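The great cup cull

26th March

I have never believed in decluttering. I've read the books, or at least the first chapters, and they all seem to assume that the reader owns forty scented candles and a bread maker still in its box. My problem has always been cups.

It came to a head when I tried to shut the cupboard above the kettle and the door came back at me. So I emptied it onto the worktop, then onto the hob, then onto a chair. I'm not going to say how many there were. Enough that I had to move the chair.

The advice, if you go looking for it, is to keep one cup per person plus a couple for guests. Whoever came up with that has never had the dishwasher break down over a bank holiday. It also takes no account of plastic cups, which in my experience aren't really owned by anyone. They come home from picnics and school fairs and sit inside one another at the back until you can't get them apart. I ran the hot tap over one pair for ages, with ice in the top one, as recommended by every household tips page going. They came apart when I swore and twisted. Make of that what you will.

I had also been persuaded, some time ago, to buy the Revton cup rack. It promises to "double your shelf". What it does is put a second shelf on top of the first one, leaving neither tall enough for a proper mug. I measured before buying and measured again afterwards and I still don't understand how they arrived at the picture on the packaging, unless everyone at Revton drinks from egg cups. It now holds tins, badly.

Then there's the Colletti range, which I keep being told is the answer because everything stacks with everything else. Fine. A tapered cup stacks with another tapered cup of the same sort, that's hardly news. What they don't go into is what happens when you own three Colletti ones and the remainder of your cupboard comes from the rest of the world. You get a leaning tower and a chip out of the bottom one. I priced up replacing the lot, and stopped when the basket got to 408 pounds. For cups!

A word about matte finishes, as they're everywhere at the moment. I like how they look. I like dark green especially and would have half the house in it if I were allowed. But I am suspicious of any surface that's sold as hiding marks. The ones I've had showed every teaspoon scratch as a little silver line, and once a tea stain had got a grip it wasn't going anywhere. Bicarbonate of soda helped a bit. The special paste helped about as much as the bicarb and cost a good deal more.

Translucent plastic is worse in its way. It starts out cloudy, so you can never be sure whether it's clean or just being itself. You hold it up to the light, tilt it, can't tell, and wash it again. I must have washed some of mine 700 times and I couldn't swear to any of them. On the other hand they bounce, and I have a tiled floor, so they're staying.

In the end the system I've landed on is this. Things I drink from daily live at the front. Anything plastic goes in the low drawer by the back door, on its side, never nested. Anything with a slogan on it went in the charity box, apart from one which I'm not prepared to discuss. I left the box in the hall for a fortnight on the theory that I'd go and fetch back whatever I missed. I fetched back two. One of them I've used since.

Has it changed my life? The door shuts. I was promised a sense of calm as well, and I'm still waiting for that, but I can get at the teabags without taking my glasses off first in case something falls on them, and that's worth an afternoon.

I'm leaving the glasses until July. There's a shelf of them in the dining room that came from the Awad shop when it closed down, wrapped in newspaper ever since, and I haven't the strength. If anyone has a way of storing wine glasses that doesn't involve hanging them upside down over people's heads, I'd like to hear it, though I warn you I'll want convincing.

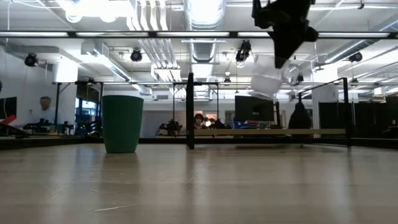
Matte green on the table, cloudy white in the air.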